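Ticket: Replacement or repair of second arm, tabletop picking cell
Site: Endmont
Raised by: Everett Yazzie
Assigned to: Wen-hsiung Kwan, equipment planning
Opened: 1/2/21
Status: Awaiting quote
Category: Purchasing / capital

Summary

The left arm on the tabletop cell drops its wrist joint out of position during slow moves with household items. The fault clears on restart and comes back within the same shift. I need a decision on whether to repair, replace the wrist unit only, or bring forward the purchase of the second arm already pencilled in for August.

What has been tried

Re-seated the wrist connector at both ends. No change.

Swapped the wrist cable with the one from the right arm. The fault stayed with the left arm, so the cable is good. Cables put back as they were.

Reduced the speed limit on the wrist. Fault less frequent but still present. The cell is too slow to be useful at that setting.

Reloaded the controller settings from the backup taken at installation. No change.

Ran the arm with no load through the Zunine self-test. Passed. The self-test does not hold the wrist at full reach, which is where the fault shows up, so I would not read much into the pass.

Log extract, left arm

wrist: position error above limit
wrist: hold released
controller: stop requested
controller: stopped, restart required

The same four lines appear each time, in the same order. There is nothing before them in the log that looks like a warning.

Comment – Wen-hsiung Kwan

Thanks. Before I go to Lorach for a price I need to know what the arm is being asked to lift. The original budget was set for light cartons only. If the work has moved on to heavier or awkward goods, then a like-for-like replacement is the wrong purchase and I would sooner know now. Please also confirm whether the arm is still under the Kasprzak service agreement.

Comment – Everett Yazzie

The service agreement covers the controller and the base. It does not cover the wrist, which was listed as a wear part. I have the signed copy and have attached it to the purchase record.

On the load: the work is ordinary kitchen and cupboard goods on a wooden table against a wall. Open snack boxes, tissues, paper rolls in their plastic wrap, ceramic bowls. None of it is heavy by the data sheet. What has changed since the budget was written is the shape of the goods. A bowl has to be taken by the rim, which puts the weight well out from the wrist, and a box with its lid standing open cannot be gripped across the top.

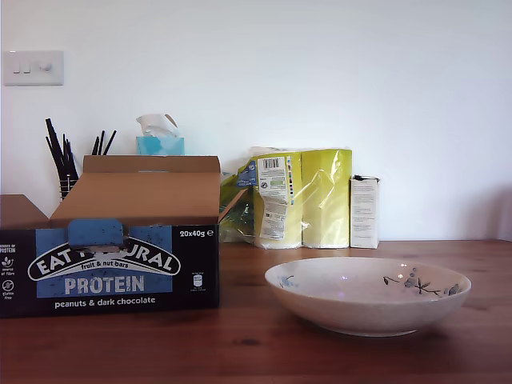
I would therefore ask for the wrist rating to be compared at full reach as well as at the gripper face. The figure on the front page of the data sheet is the second one, and it is the more flattering of the two. The rating at full reach is given in a table further back.

Plastic film is a separate matter. The gripper pads slide on it and the arm then corrects harder than it needs to. New pads would help there, but they come out of consumables and should not be put on this ticket.

Comment – Wen-hsiung Kwan

Understood. I have three routes on the planning sheet.

Route A. Return the wrist for repair. Cheapest. The left arm is out of use while the part is away, and Lorach will not commit to a return date. No loan unit is offered.

Route B. Buy a new wrist unit of the same type. Quoted at 2,027 before delivery. Can be fitted on site by us. Leaves the rating at full reach exactly as it is.

Route C. Bring the August purchase forward and order the arm with the larger wrist. Solves the load question but needs a change to the budget, and the larger arm needs a different base plate. The base plate was left out of the first estimate. I have added it.

I can sign for Route B without going further up. Route C has to go to the site budget review with a written case. Could you let me have fault counts for both arms, with the right arm as the comparison? A case built on one arm's log will be sent back.

Comment – Everett Yazzie

Counts from the controller, same period, same goods, both arms at normal speed:

Left arm, wrist stops: 20
Right arm, wrist stops: 2

Both of the right arm's stops were at full reach with a bowl. I take that to mean the left wrist is worn and the type is also marginal for this work. Replacing like for like would probably bring the left arm down to where the right arm is now, and then it would wear in the same way.

My preference is Route B now and Route C kept in August as planned. The new wrist would go on the left arm. When the larger arm arrives it takes the left position, and the arm it displaces becomes the spare for the right. That way the money for the wrist is not lost – it turns into a spare that we do not currently hold.

Comment – Wen-hsiung Kwan

Agreed in principle. Two points for the record.

Spares were never budgeted for this cell. I will add a line for one wrist unit and one cable set per year so that we are not raising this as an urgent purchase again.

The Lorach quote does not state whether calibration is included. Their last one did not include it, and the charge arrived on a separate invoice. I have asked for it in writing and will not place the order until the reply is in.

Actions

Wen-hsiung Kwan: obtain written confirmation on calibration, then place the order for the wrist unit under Route B.

Wen-hsiung Kwan: revise the August line to the larger arm, with base plate.

Everett Yazzie: run the left arm at reduced speed with cartons only until the part is fitted. Bowls to the right arm, and kept close in.

Everett Yazzie: repeat the stop count after fitting and post it to this ticket.

Ticket to remain open until the second count is posted.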